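Locker door won't stay latched, key turns normally
Posted in Storage & Workshop, 18 July 2023

We have a bank of metal lockers on the ground floor, bought used from Verico. On one of the lower lockers the key turns the full quarter turn, but the door swings open again as soon as the handle is released. The other doors latch. I cleared out most of the locker and left it open. The shelf is fixed and I would prefer not to remove it.

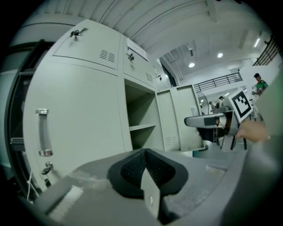
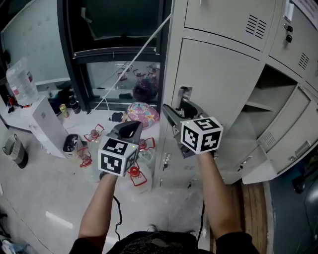
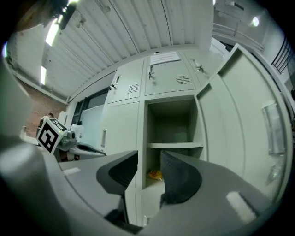 The cam on the back of the lock moves when I turn the key. I measured 2 mm between the end of the cam and the frame lip with the door pushed shut. Is this a worn cam, or has the cabinet gone out of square? A replacement lock from Bunasier is $89, so I would like to rule out the cheaper causes first.

Dronov

Check for level before you order anything. A bank of lockers on an uneven floor will rack, and the doors at one end lose their overlap with the frame. Put a level on top, front to back and side to side, and shim the low corner until the gap around the door is even. Then check the nut holding the cam. If it is loose, the cam tilts and misses the lip even though the key feels normal. Should it still fall short, measure from the center of the square hole to the tip and buy a longer cam. You do not need the whole lock.

Zarei

had the same thing, bent the lip out with pliers and it was fine. 50 cents worth of washers behind the lock also helps

keyrack800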